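Allcombe Biologics
Progress report to the Vergara Fund
Grant period two, November update
Prepared by Javiera Retamal, Program Lead

1. Status

The program remains on its revised schedule. Work in this period covered the stability of the lead candidate, Tiltisska, the transfer of the binding assay to a second site, and preparation for the pre-IND meeting. Two of the three milestones due in this period are closed. The third, the repeat-dose tolerability study, is open and is discussed in section 4.

Tiltisska is a bispecific antibody intended for second-line treatment of gastric tumors that express both targets. The mechanism and the selection of the clone were covered in the previous report and are not repeated.

2. Formulation and stability

The original citrate buffer was dropped at the start of the period. Aggregation at the 40 °C stress condition exceeded our internal limit by week two, and lowering the pH moved the problem from aggregates to fragments without reducing total loss of monomer. A histidine buffer with sucrose and a low level of polysorbate 80 was selected after a screen of 28 conditions. The screen used size exclusion, turbidity and subvisible particle counts. Charge variants were measured only for the final candidates.

At 5 °C the new formulation shows no change in monomer content outside method variability at the last pull. Accelerated samples show a slow rise in acidic species. Peptide mapping places most of the rise at one deamidation site in the heavy chain, outside the binding regions. Potency of those samples was within range. We plan to keep the site as it is. Changing the sequence at this stage would require a new cell line and would set the program back further than the observed rate justifies.

Viscosity at the intended concentration is acceptable for intravenous use. It would not be acceptable for a subcutaneous product, and no work on that route is funded under this grant.

3. Assay transfer

The cell-based potency assay was transferred to the Zerkum laboratory, which will handle release testing for the clinical lots. The first transfer run failed on parallelism. The cause was traced to the passage number of the reporter cells, which the written method did not limit. The method now sets an upper limit, and the working cell bank has been extended so that both sites draw from the same vials. The second and third runs passed all criteria.

The ELISA for serum concentration was transferred without changes to the method. Matrix interference from hemolyzed samples remains a known weakness. Samples above the agreed hemolysis score will be reported with a flag and left out of the exposure analysis.

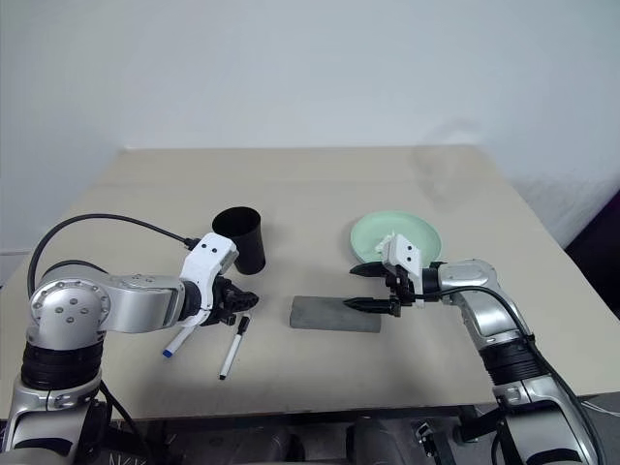

Automation of sample preparation was listed in the grant plan as an optional item, to be started only if assay throughput became limiting. It has not become limiting, and no grant money has been spent on it. The estimate will be reviewed when the dosing schedule for the first cohort is fixed. Any proposal would have to cost the full installation: a layout with two arms sharing one tabletop carries different validation work from a single-arm liquid handler, particularly for cleaning, recovery after a stop, and tracking of samples passed from one side to the other. Until then, plates continue to be prepared by hand under the current procedure, with a second analyst checking the dilution record.

4. Tolerability study

The repeat-dose study started later than planned. The contract site could not confirm housing in time, and dosing slipped by 10 working days. In-life work is now complete. Clinical observations were limited to soft stool at the top dose, which resolved during the recovery phase. A mild rise in liver enzymes was seen in the same group. Histopathology is pending, and we do not assign a no-adverse-effect level in this report.

Anti-drug antibodies were detected in part of the low-dose group and reduced exposure in the affected animals. The effect is common for human antibodies in this species. It does limit what can be said about the low dose, and the exposure tables will be presented with and without those animals.

5. Regulatory

The briefing package for the pre-IND meeting is in draft and currently stands at 129 pages without appendices. The main questions concern the starting dose, the adequacy of a single toxicology species, and the specification for acidic variants. The starting dose proposal is based on the minimal anticipated biological effect level. Receptor occupancy modeling gives a lower figure than the toxicology data would, and we propose to use the lower one.

6. Budget and risks

Spending is under plan for the period, chiefly through the delayed invoice from the contract site. The amount will be drawn in the next period and is not a saving. The formulation screen ran over its line and was covered from the contingency line as agreed in writing with the Fund.

The main open risk is the histopathology result. A liver finding at the middle dose would require an added study before filing. The second risk is supply of the single-use bags for the clinical lot, where the vendor's lead time has lengthened. An order has been placed ahead of the manufacturing slot.

7. Next period

Close the toxicology report. Submit the briefing package. Complete the six-month stability pull and report charge variants for all lots. Confirm the fill date for the first clinical lot.

The Fund is asked to approve moving the tolerability milestone into the next period, with no change to the total award.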